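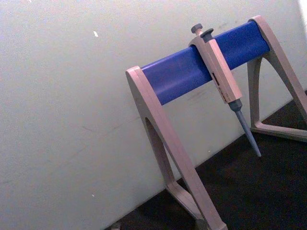
Pipette on its stand, wrist camera view

Re: [lab-automation] Second pipetting cell, what to budget for

On 11th January the list member at Caneck wrote:

> We have approval in principle for a two-arm bench cell and I have to turn
> in a number for the whole thing. Vendor quotes cover the arms and the
> controller. What did the rest cost you, and what would you leave out if
> you were doing it again? Our finance people dislike line items that say
> "misc". Also, did you go with custom fixtures or ordinary lab stuff?

Hi Caneck, and hi all,

Oh good, a budget thread! I have been waiting for one of these. We did our second cell in November and I still have the spreadsheet open in a tab.

Last question first. Ordinary lab stuff, every time. We had machined fixtures quoted for the first cell, and 2560 dollars went on a pipette holder and a tube nest before we had picked anything up. For the second cell we planned the whole bench around things from the regular supply catalog: an A-frame pipette stand with a crossbar, a clear rack, screw cap tubes, plain glass test tubes. The complete tabletop set came to 167 dollars and that includes a spare rack. I would put that line in your budget as "bench consumables and stands" and nobody in finance will blink.

The thing I'd add money for is fingers. Both grippers in our cell have blocky fingertips, and they're great on anything with flat sides. Small caps and thin glass are another matter, so price at least one set of alternate fingertips per arm and have them on the shelf before you start. Ours came from Fornia at 490 for the pair of sets, with pads. We ordered them late and lost time waiting, which hurt a lot more than the invoice did. 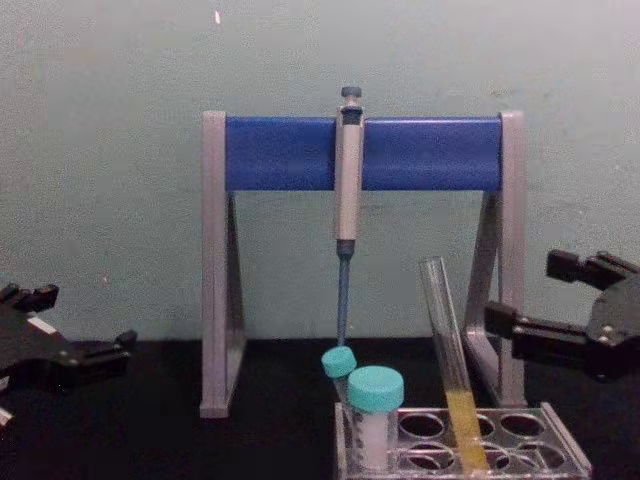

Second place I'd spend is cameras, and here I'm going to disagree with the advice that was going around the list last year. One view is not enough for pipette work. From the wrist you get lovely detail on the hook and the crossbar, but you lose track of what's next to the stand. A wider view from chest height gives you the rack and the tubes and both arms together. If your quote from Onuoha only has wrist cameras in it (theirs did when we asked), get the extra one priced now as an option. Adding it afterwards meant new cable runs and another visit for us.

Things people forget, in no special order:

Tabletop. We went black and matte-ish. Clear acrylic racks are hard to see on anything, so take your rack to the bench and look at it through the camera before you commit to a surface. Same with the wall behind. A plain painted wall is free, so don't let anyone sell you a backdrop panel until you've tried yours.

Breakage. Glass test tubes will get dropped. I budget for 20 a month and that has been plenty so far.

Pipette. Please don't buy an electronic one just for the robot. A single-channel manual with a plunger on top is a harder task, yes, but it's what your people already use and you can swap one in from the next bench. Do budget for calibration. Ours goes out with the rest of the lab's pipettes, so it hides in an existing line.

Staff time. I had almost nothing down for this the first time around. Put in real hours for somebody to reset the bench, refill tubes, wipe down, and put the pipette back on the bar. It's dull work and it's most of the day.

What would I leave out? The enclosure, if your safety person agrees. Also the extended software support. We paid for it on cell one, opened two tickets, and dropped it on cell two. The Ereck forum answered us faster anyway.

One planning note. Leave slack between the stand and the rack in your layout drawing — more than looks sensible on paper. Two arms coming in from opposite sides need room for open fingers, and a tilted tube takes up far more space than an upright one. We moved our rack three times and every move meant redoing the approach positions. Cheap in parts, not cheap in afternoons.

If you want the spreadsheet, write to me off list and I'll send it with the vendor discounts blanked out. And please post your final number when you have it! I'm putting together the request for cell three and would love something to compare with.

Does anyone have prices for a decapper that copes with both small and large screw caps? Ours is one size only.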